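Shabnam Pirzada
February 2022

1/ Desk clear-out thread, as promised! We moved floors at Furnthorpe and I've been hauling a bag of skincare boxes around with me ever since. Today they go.

2/ First up, the white REVITALIFT box. It stands upright, held over the big shared table – I'd love to keep it for pens, but I have seven pen pots already.

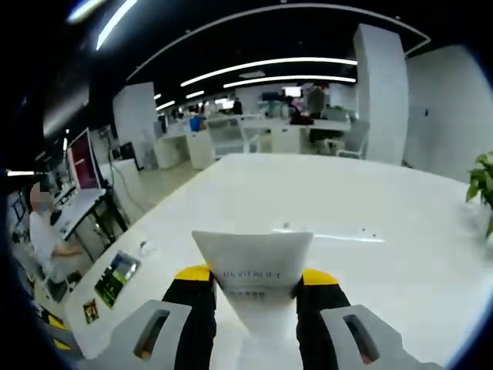
3/ Next question: flatten the boxes or stack them whole? Ritva says flatten. I say they fold back up better if you leave them alone.

4/ Okay, flattened four. Ritva was right – the bag closes now!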